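3.2 Carga de los sensores

Los jugadores del Wimel llevaron el chaleco GPS en 357 sesiones de entrenamiento. Dos unidades por jugador, una de repuesto. Carga entre sesiones – siempre completa.
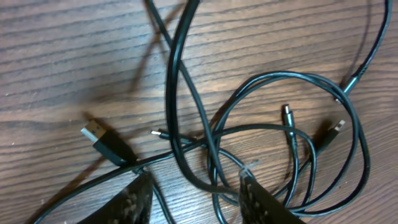 Figura 4. Cables de carga negros sobre mesa de madera.

Distancia total y esprints segun el protocolo de Schumacher, sin cambios. Se excluyeron cuatro sesiones por perdida de señal – todas en el campo de Kevdale, noviembre.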